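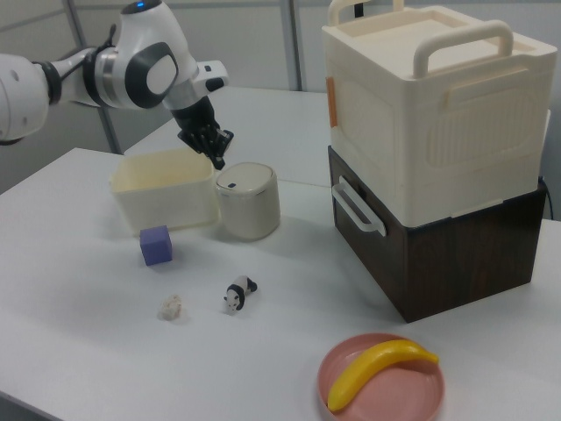
My aunt left me her piano accordion and the bill for storing it, which came to 400 dollars, and I drove out to Gatov to get it because I couldn't think of a nice way to say no.

Gatov is one street and a grain silo. Kojo Agyeman had the thing in the back of his shop, under a quilt, and he looked so sorry to see me that I nearly turned around.

"She used to come in and play it," he said. "Thursdays, mostly, until her hands got bad."

I hadn't known she played at all! She'd told the whole family it was for show — a bit of decoration, like the good plates. I had eaten off those plates exactly once, and got told off for scraping my fork.

So Kojo put the kettle on, and his neighbour Mahsa Sadeghi came over with a lemon slice under a tea towel, and they told me about the winter dance my aunt had played on her own when the band's ute got bogged. Three hours, no break, in her gumboots. Mahsa reckoned she knew 49 songs and Kojo said it was more like six, played at different speeds.

I asked what colour dress she wore. I don't know why I wanted that. Green, they both said, straight away.

I paid the bill and Kojo helped me get the case into the boot, which took some swearing (mine) and an old strap (his). Then I stood there with the keys in my hand like a galah.

"Do either of you play?" I said.

Mahsa went a bit pink. She'd had some lessons, she said, off my aunt, in June, just the left hand so far.

We got it back out of the boot. It was heavier going that way, and I had another piece of slice while she found the straps.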